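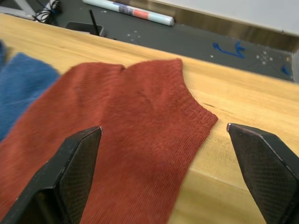
Jurnholm load-in inspection, Dilaton autumn tour

Venue: Jurnholm, main hall
Act: Dilaton, with Sjöberg opening
Date of inspection: Tue 8 October
Inspected by: Zsófia Halász, production
Lighting and rigging supplier: Dremo
Licensed capacity for this layout: 2,192, standing floor with seated balcony

Marks used: OK means checked and in order. FIX means it must be put right before doors. NOTE means it can run tonight but needs looking at. N/A means it doesn't apply to this show.

Comments are for the tour crew and the house crew. If you close a FIX, write your initials on the paper copy at the production office door and tell me on channel 2.

1. Access and load-in

1.1 Dock doors open fully and lock back — OK

1.2 Dock leveller working, edges painted — NOTE
Comment: Leveller works but the yellow on the left edge has worn away. House crew have put white tape on it for tonight. It wants repainting before the next act comes through.

1.3 Ramp surface clean and dry — FIX
Comment: Standing water at the foot of the ramp from the gutter over the second bay. Sweep it out and put the rubber matting down. No flight cases up the ramp until the matting is in place. Closed before the backline truck was tipped.

1.4 Route from dock to stage clear, full width — FIX
Comment: Bar stock on pallets in the corridor by the goods lift. The drum riser sections will not pass. Bar manager has been asked to move them into the cold store. Closed.

1.5 Lighting on route — OK
Comment: One tube flickering near the dressing room stairs. Bright enough to work by.

1.6 Truck engines off while tipping — OK

2. Stage

2.1 Deck level, no gaps between sections — FIX
Comment: Lip between two sections upstage right, just where the bass player stands for most of the set. Legs adjusted and the joint taped. Walked it again afterwards and it's fine.

2.2 Stage edge marked with white tape, full length — OK
Comment: The singer goes right to the edge in the dark before the second song, so please don't let anyone pull this tape up to tidy the cable runs. It was missing at the last two venues by soundcheck.

2.3 Treads fixed, with handrails — FIX
Comment: Stage left treads had a handrail on one side only. Second rail found under the stage and fitted. Stage right OK.

2.4 Rear edge rail in place — OK

2.5 Drum riser castors locked and blocked — OK
Comment: Use the wooden blocks as well as the brakes. The deck has a slight fall towards the audience.

2.6 Sjöberg's set-up in front of covered backline, walkway left clear — NOTE
Comment: Tight. Their keyboard stand and the pedal board take up most of the downstage centre and leave a narrow path to the monitor desk. They have agreed to move the keyboard stage left by the width of a case. Spike marks are green. Dilaton marks are pink.

2.7 Understage clear of rubbish and spare cases — FIX
Comment: Old drapes and cardboard understage. All of it out before doors. It sits right beneath the dimmer feed. Closed.

3. Rigging

3.1 Rigging points checked against house plot — OK
Comment: House plot was last revised in March. Point 6 is shown on it but has been taken out of use and tagged. Dremo have moved the mid truss across to point 7 and reworked the loads. Signed sheet is in the office.

3.2 Motors in date, tags readable — OK

3.3 Safety bonds on all fixtures — FIX
Comment: Two moving heads on the front truss without bonds. Truss brought back in, bonds fitted, truss checked along its full length before going up again. It cost us time but there's no other way to do it.

3.4 Truss level and at trim — OK

3.5 Floor clear under moving loads — OK
Comment: Had to ask twice for people to come off the floor. Merchandise sellers were carrying boxes straight across. They now use the side corridor.

3.6 Backdrop flame certificate seen — OK
Comment: The new Dilaton drop has its own certificate, separate from the blacks. Copy is in the tour folder, behind the insurance papers.

3.7 Hard hats worn while rigging is in progress — NOTE
Comment: All riggers yes. Backline crew mostly. Spare hats are in the blue trunk at the dock.

4. Power and cables

4.1 Supplies tested before connection — OK

4.2 Sound and lighting on separate supplies — OK

4.3 Trip protection tested — OK
Comment: One four-way on stage right failed and has been taken out and labelled. Please don't take it out of the reject bin because you're short of a four-way. Ask Dremo for one.

4.4 Cable ramps on all public crossings — FIX
Comment: Run from stage to mixing position was taped only. House has ramps for the main run. The short crossing at the side bar door has been flown over the door frame. Closed.

4.5 Outdoor cable to the bus — NOTE
Comment: Connector was lying on the ground. Now up on a block under a cover. The bus driver knows to leave it that way.

4.6 Hot lamps and dimmers clear of drapes — OK

5. Sound levels

5.1 House limit known to engineer — OK
Comment: Reading is taken at the mixing position. Sjöberg's engineer had not been told and has now seen the sheet.

5.2 Hearing protection notices at the doors — OK

5.3 Ear plugs at both bars and first aid — NOTE
Comment: Downstairs bar has a full box. Balcony bar had hardly any and is being topped up from the office.

5.4 Pit staff have ear protection — OK

6. Effects

6.1 Haze: house alarm procedure agreed — OK
Comment: Duty manager isolates the hall detectors at doors and puts them back after the hall is clear. A fire watch stands in the hall the whole time they're isolated. Stage manager to hear this confirmed by voice before the hazer goes on.

6.2 Low fog — N/A
Comment: Left on the truck. The extraction here pulls it straight off the stage.

6.3 Confetti — N/A
Comment: Not permitted at this venue. Encore cue has been taken out of the lighting desk so nothing is fired by habit.

6.4 Strobe notice displayed — FIX
Comment: Notice was up inside the hall only. Needs to be at the street doors too, where people can read it before going in. Closed.

7. Front of stage and hall

7.1 Barrier joined, pinned and level — FIX
Comment: Pins missing on the corner section, stage right. Replaced from house spares. Pushed along the whole run with four people and there was no movement.

7.2 Pit width enough for staff to pass with a stretcher — OK

7.3 Drinking water in the pit — OK
Comment: Cups, no bottles. Refill during the changeover.

7.4 Exits unlocked, clear, signs lit — FIX
Comment: Exit at the rear of the balcony had a stack of chairs in front of it. Moved. Duty manager will walk all exits again just before doors and I'll go with him.

7.5 Floor dry, no loose coverings — OK

7.6 Wheelchair platform: ramp, rail and view — NOTE
Comment: Ramp and rail fine. View is partly blocked by the stage right speaker hang for anyone at the far end. Platform can't be moved with the hall laid out as it is, so the end bay is left out of use and the other bays are set a little wider.

7.7 Merchandise stall clear of the exit route — FIX
Comment: The stall had spread past its tape on the foyer side. Brought back to the line. Queue to run along the wall towards the cloakroom and away from the stairs.

8. First aid, fire and briefing

8.1 First aid room open, stocked and signed — OK

8.2 Extinguishers in place, right type by the dimmers — OK

8.3 Show stop procedure agreed — OK
Comment: Any of these can call it: duty manager, head of security, stage manager, me. Stage manager cuts the music at the desk, house lights up, singer speaks to the crowd. The band have been through it again this afternoon. Sjöberg had not done it before and were given their own run-through.

8.4 Radios tested in all areas — NOTE
Comment: Poor reception in the dock corridor. Use the wall phone there.

8.5 Local crew briefed — OK
Comment: Second call arrived after the first briefing so it was given twice. For the load-out, please ask the crew chief to get everyone together in one go.

9. Load-out (to be filled in after the show)

9.1 Hall clear of public before barrier is opened
Comment:

9.2 Detectors put back, confirmed by duty manager
Comment:

9.3 Fresh crew or proper break given before trusses come in
Comment: Break agreed in advance. Hot food in catering straight after the encore.

9.4 Ramp and matting checked again
Comment: Rain is forecast for the evening. Check the gutter side first.

9.5 Lost property handed to the house
Comment:

9.6 Accidents and near misses written up
Comment: One near miss so far. A case rolled back off the dock leveller with nobody behind it. Wheels were not chocked. Form filled in and put in the folder.

Result: hall passed for doors once 7.4 has been walked again. All other FIX items closed at time of signing.

Signed: Zsófia Halász

Copies to: Jurnholm duty manager, Dremo crew chief, Dilaton tour manager, Sjöberg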